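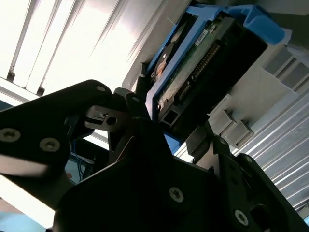

La bandeja que cuesta más de lo que vale

Por Rizwan Munshi
Agosto

Hace unos meses quise ampliar el almacenamiento de la oficina y compré un disco duro. Venía en su bolsa antiestática, con su etiqueta, con sus agujeros roscados donde siempre han estado. La cabina, una Ratomo de gama media que llevaba tiempo funcionando sin dar guerra, tenía bahías libres. Saqué el frontal de una de ellas y me encontré un trozo de plástico con la forma de una bandeja y la función de un tapón. Por fuera era idéntica a las demás. Por dentro le faltaban los raíles.

La bandeja de verdad se vendía aparte.

Llamé al distribuidor convencido de que se trataba de un error y me explicaron, con mucha amabilidad, que el equipo se suministra con tantas bandejas como discos se compran con él. Quien quiera añadir un disco por su cuenta puede pedir el accesorio. El accesorio es un marco de plástico con un asa, una palanca y un par de guías. No lleva electrónica. No lleva memoria ni licencia. Pregunté qué justificaba el precio y la conversación derivó hacia la calidad de los materiales, que es adonde derivan todas las conversaciones de este tipo.

Desde entonces me he dedicado, con más tiempo del razonable, a mirar bandejas de disco. He mirado bandejas grises, negras, azules, con asa curva, con asa recta, con cerrojo, con un cerrojo tan flojo que se abre con la uña. Las hay que sujetan el disco por los lados y las hay que lo atornillan por debajo. Y he llegado a la conclusión de que casi todo lo que se cuenta de ellas en los catálogos merece una segunda lectura.

Lo de «sin herramientas»

Empecemos por la promesa más repetida. Una bandeja sin herramientas es un marco flexible con unos tetones que entran en los agujeros laterales del disco. Se abre un poco, se encaja el disco, se suelta, y listo. En la feria queda precioso. El comercial monta y desmonta con una mano mientras con la otra reparte tarjetas.

En el taller de Wijesinghe, que reacondiciona equipos de almacenamiento para empresas pequeñas, la demostración impresiona menos. El responsable de banco es Jahangir Karunaratne, un hombre de respuestas cortas al que tuve que sacarle las frases una a una.

«El tetón se parte», me dijo. «No siempre. Pero se parte.»

Cuando se parte, el disco queda sujeto por tres puntos, o por los que resten, y la bandeja sigue entrando en su bahía como si nada. El conector hace contacto y el sistema lo reconoce. Hay quien trabaja así durante años y hay quien empieza a ver errores intermitentes, cambia el disco, cambia el cable, actualiza el firmware y acaba llamando a alguien como Karunaratne. Él saca la bandeja, la mira a contraluz y busca la grieta.

Le pregunté por las cifras del fabricante. Ratomo habla en su documentación de 100 ciclos de inserción para el marco, sin aclarar si se refiere a meter la bandeja en la cabina o a meter el disco en la bandeja, dos operaciones que castigan piezas distintas. Karunaratne no había leído esa página. Cuando se la enseñé se encogió de hombros y siguió con lo suyo.

Yo mismo escribí al fabricante para salir de dudas. Me contestaron que el dato correspondía a «condiciones normales de uso». Volví a escribir. Sigo esperando.

Colores con significado, a ratos

El color de las bandejas tiene su propia mitología. Se dice que el azul indica una cosa, el granate otra, el gris una tercera, y que con esto el técnico sabe de un vistazo qué puede extraer con el equipo encendido. Dentro de un mismo fabricante y de una misma generación, puede que sea verdad. En cuanto se mezclan dos generaciones en el mismo armario, el código deja de servir, y en un taller de reacondicionado se mezclan todas.

Wijesinghe guarda las bandejas en cajones. El inventario que me dejaron consultar recogía 546, y el criterio de ordenación era la forma del cerrojo. El color no figuraba en ninguna columna. Pregunté si alguna vez lo habían apuntado y me dijeron que al principio sí, hasta que apareció un lote azul que encajaba donde debían ir los grises y otro lote azul, casi del mismo tono, que se quedaba atascado a medio recorrido.

Esto último tiene su gracia si no es uno quien tira. Una bandeja que entra a medias no siempre sale. El asa está pensada para hacer palanca en un sentido y, forzada en el otro, cede por la raíz. Los cajones del taller tienen un apartado de asas sueltas que Karunaratne se resiste a vaciar. «Alguna sirve», dice, y la verdad es que mientras estuve allí no vi que sirviera ninguna, aunque tampoco estuve tanto.

Las copias

Donde hay un accesorio caro hay una copia barata, y aquí la copia se llama Custton. Sus bandejas se venden por internet en bolsas transparentes, sin manual, con los tornillos en otra bolsita más pequeña. Compré 2 para la oficina con la intención de escribir que son igual de buenas y que el original es un atraco. Me habría quedado un artículo más redondo.

La primera entró con suavidad, cerró con un clic convincente y ahí sigue. La segunda rozaba. Tenía una rebaba en el raíl izquierdo que quité con una lima de manicura, y después de eso cerraba, pero el asa quedaba un poco más salida que las de al lado. Es una diferencia pequeña. Cada vez que paso por delante la empujo con el dedo y cada vez vuelve a su sitio.

Karunaratne usa copias y originales sin hacer distingos, y cuando le pedí que comparase sacó una de cada del cajón y me las puso en la mano. El original pesaba algo más. La copia tenía el asa más rígida, cosa que a mí me parecía una ventaja y a él no: prefiere un asa que ceda antes que una que transmita el tirón entero al conector. Me pareció un buen argumento hasta que recordé el apartado de las asas rotas. Se lo comenté. Dijo que también.

De modo que no puedo recomendar la copia con entusiasmo. Tampoco encuentro motivos para pagar lo que pide Ratomo, que en mi última consulta cobraba por la bandeja suelta una cantidad con la que se puede comer decentemente entre cuatro. La diferencia de calidad existe, es modesta y varía de un lote a otro, también dentro de la marca buena.

El disco que lleva dentro

Se habla poco de lo que la bandeja hace con el disco una vez montado. Un disco duro es un aparato con partes que giran y un cabezal que flota a una distancia ridícula del plato. Le molestan los golpes, le molesta la vibración de los vecinos y le molesta el calor. El marco tendría que ayudar con las tres cosas, y los folletos aseguran que lo hace: hablan de amortiguación, de flujo de aire optimizado, de geometría estudiada.

Pedí ver algún ensayo. En Skeseto, la empresa que mantiene el software de supervisión de nuestra cabina y de muchas otras, tienen registros de temperatura de sobra, pero nadie los ha cruzado con el modelo de bandeja. La bandeja no se identifica ante el sistema. Para el software, el disco está o no está. Me ofrecieron los datos en bruto por si quería entretenerme, y los acepté, y después de una tarde entera con la hoja de cálculo comprendí que lo único que iba a demostrar es que en agosto hace calor.

El taller de Wijesinghe tiene otra clase de datos, más humilde. Entre los discos recibidos en el último lote grande, 430, el motivo de retirada constaba en una hoja pegada con cinta. «Fallo» era el más frecuente, sin más detalle. En unos cuantos ponía «atascado», y esos llegaban todavía metidos en su marco. Al sacarlos, según Karunaratne, casi todos pasaron las pruebas. Alguien los había dado por muertos por culpa de un trozo de plástico. No hay estadística seria que se pueda construir con hojas pegadas con cinta, y no pienso intentarlo, pero tampoco me los quito de la cabeza.

Manías de banco

Antes de marcharme le pedí que me enseñara a extraer una bandeja como es debido, dando por hecho que habría algún truco. Pulsó el cerrojo, dejó que el asa saltara sola y tiró de ella apenas un dedo de distancia. Ahí paró. Esperó un rato largo, el suficiente para que yo creyera que se había distraído, y luego la sacó del todo, con la otra mano por debajo.

La espera es para que el plato deje de girar. Viene en todos los manuales y casi nadie la respeta; yo, desde luego, no la había respetado nunca. Lo de la mano por debajo no viene en ninguno que yo haya leído. El asa aguanta el peso del disco, según el fabricante. Karunaratne no se fía.

También atornilla las bandejas sin herramientas. Si el marco trae agujeros abajo, y muchos los traen aunque el catálogo presuma de lo contrario, pone los tornillos y se olvida de los tetones. Le pregunté si no perdía tiempo. Contestó que el tiempo lo perdía antes.

Volví a la oficina y atornillé las mías. La de Custton que sobresale trae los agujeros un pelo desplazados y uno de los tornillos entra torcido, así que lo he dejado fuera. La original de Ratomo, que al final también compré para poder escribir esto con conocimiento de causa, llegó en una caja en la que cabría un par de zapatos, envuelta en espuma y con una hoja de garantía que excluye expresamente el cerrojo.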